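A mesa comum e a arte de conviver com os objetos

Na Casa Gamdale, a sala de convívio organiza-se em torno de uma mesa branca que serve, ao longo do dia, para ler, tomar café, expor peças e deixar recados. A instituição, que reúne ateliês e um pequeno arquivo de artes decorativas, decidiu em janeiro rever a forma como utiliza esse móvel. O resultado consta do caderno interno publicado em 15 de maio de 2023 e distribuído aos 463 associados.

O ponto de partida foi uma constatação simples: a mesa acumulava coisas sem critério de permanência. Jornais ficavam abertos, canecas mudavam de lugar várias vezes por dia e as peças decorativas acabavam encostadas a estojos, livros e garrafas. A direção optou por não proibir essa mistura e preferiu estudá-la.
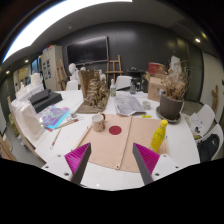
O caderno distingue, por isso, entre objetos de estadia e objetos de passagem. Aos primeiros pertencem a escultura e o vaso com plantas secas, que conferem altura ao conjunto e raramente precisam de ser deslocados. Aos segundos pertencem a caneca, o frasco e o jornal do dia. A regra adotada prevê que os objetos de passagem disponham sempre de uma superfície própria, seja um tapete de lona, seja uma tábua, para que o tampo fique protegido e a limpeza se faça num só gesto.

A escolha das plantas secas mereceu um capítulo à parte. Os ramos dispensam rega, mas exigem cuidado com as correntes de ar e com o pó, que se deposita nas inflorescências. Recomenda-se um pincel macio, passado de baixo para cima, e a rotação do vaso sobre o pires sempre que a luz incida apenas de um lado. As hastes partidas devem ser retiradas pela base — nunca puxadas pela ponta.

Quanto às peças de superfície irregular, o arquivo desaconselha panos, que prendem nos relevos, e qualquer produto líquido. O manual Rivano, seguido pela casa há 17 anos, indica que a base seja sempre o ponto de apoio das mãos durante o transporte. Foi também a partir desse manual que se fixou a posição da escultura, afastada da zona onde se pousam bebidas.
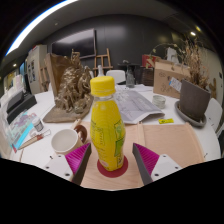
Narayanan Bangera considera que a distância não resolve tudo e lembra que uma mesa redonda convida as pessoas a sentarem-se de qualquer lado, pelo que a zona das bebidas muda conforme quem chega primeiro. No seu entender, mais útil do que marcar lugares é oferecer bases para copos em número suficiente e de cor bem visível, que cada um leva consigo ao trocar de cadeira.

A observação foi acolhida na versão final do caderno, que passou a incluir uma secção sobre bases e tabuleiros. A Oficina Eichhorn, responsável pela formação em madeira, sugere peças claras, de veio discreto e com rebordo, capazes de reter um eventual derrame. O acabamento deve ser renovado a cada 18 meses, com as peças em repouso antes de voltarem ao uso.

Resta a questão do papel. Pastas, livros e jornais tendem a ocupar o espaço livre, e o caderno admite que assim seja durante as horas de leitura. Ao fim da tarde, o jornal segue para a sala Gundley, onde o arquivo conserva já 3.000 exemplares, e a mesa regressa à sua disposição habitual.
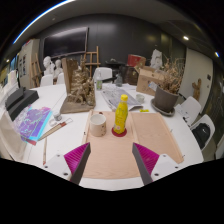
Caneca clara e frasco amarelo sobre a tábua de madeira; ao fundo, a escultura e o vaso de plantas secas.

O caderno pode ser consultado na receção da Casa Gamdale. As sugestões dos associados serão recebidas por escrito e apreciadas na próxima revisão, que abrangerá igualmente as estantes e os parapeitos da sala.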